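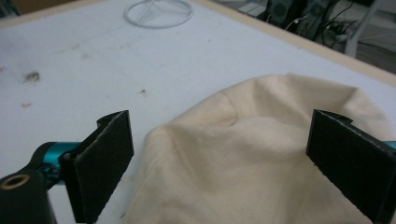
When does Retetti return to television?

The series comes back in January, with the first episode airing on Dokport at 8 p.m. Eastern and two episodes following each weeknight after that.

15th December
By the Dokport Programming Office

All 356 episodes of Retetti will be shown in their original order. Viewers have asked us for many years to bring the series back complete, and we are pleased to be able to confirm it.

For those who did not grow up with the program: Retetti is a half-hour comedy-drama set in a family-run hotel on the Oregon coast. It was made by Shezi Pictures and ran for 14 seasons. It has not been seen in full on any channel in the United States since its last network repeat.

Earlier repeats used a shortened version of each episode, trimmed to make room for extra commercials. The January broadcasts use the full-length masters. Most episodes are between two and three minutes longer than the version many viewers will remember.

The restoration was carried out by Shezi Pictures from 3,408 reels of film and sound held in its own storage. Picture and sound were kept separately for the first six seasons and had to be matched by hand. From the seventh season on, the two were stored together.

Eleven episodes survive only on videotape. These will look softer than the others. We have chosen to show them in their proper place in the run and will put a short notice on screen before each one.

We have been asked about the color. The first season was photographed on a different film stock from the rest, and its warmer look is original. It has not been corrected to match later seasons.

The laugh track has also been the subject of many letters. Seasons one through four were broadcast with one. Seasons five onward were not, at the request of the writers at the time. The new broadcasts follow the original practice in both cases.

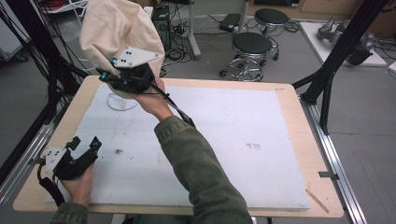 Beige canvas cloth held up over the table.

Music: the opening theme is heard in its original recording throughout. In three episodes, songs played on the hotel lobby radio could not be cleared and have been replaced. The episodes are "The Night Clerk," "High Water" and "A Room for Two." No dialogue has been altered in any of them.

The two-part episode "Closed for the Season" will be shown as one program with a single break — the way it first aired. Please allow 60 minutes if you are recording it.

Closed captions are available on every episode. The captions were written new for this broadcast, and the older files were not used. Spanish-language captions are available for the first five seasons, with the remaining seasons to be added as they are finished.

Before the television return, the first two episodes will be shown on the big screen at the Demetti Theater. The theater seats 1,000. Tickets are free but must be reserved, with a limit of two per household.

Doors open at 6 p.m. and the program begins at 7 p.m. Between the episodes there will be a 20-minute interval. Seats that have not been claimed by 6:45 p.m. will be given to those in the standby line.

The Demetti Theater has step-free entry from the side street. Spaces for wheelchair users can be reserved when booking, and a companion seat does not count toward the household limit. Headsets for amplified sound are available at the front desk.

The screening will not be streamed. We understand this is a disappointment to viewers outside the area, and we ask that no one record the program inside the theater.

Cast appearances: we are not able to announce any at this time. Several names have been mentioned on fan pages in recent weeks. None of those reports came from Dokport or from Shezi Pictures.

On the matter of new episodes — none are planned. Shezi Pictures has told us that it regards the series as complete, and Dokport has made no request for a revival.

Viewers sent us more than 3,000 letters and cards during the spring request period. Each was read. A selection will be printed in the theater program, with the writers' permission and without their home addresses.

If you wrote to us and would prefer that your letter not be considered, please reply through the contact form on our website before the end of the month. Please include the town you wrote from, as many letters were signed with a first name only.

An episode guide covering the first season is now on our website. Guides for later seasons will be posted one week before each begins.

Correction to an earlier post in this thread: Spanish-language captions are available for the first four seasons at launch. The fifth will follow in the spring.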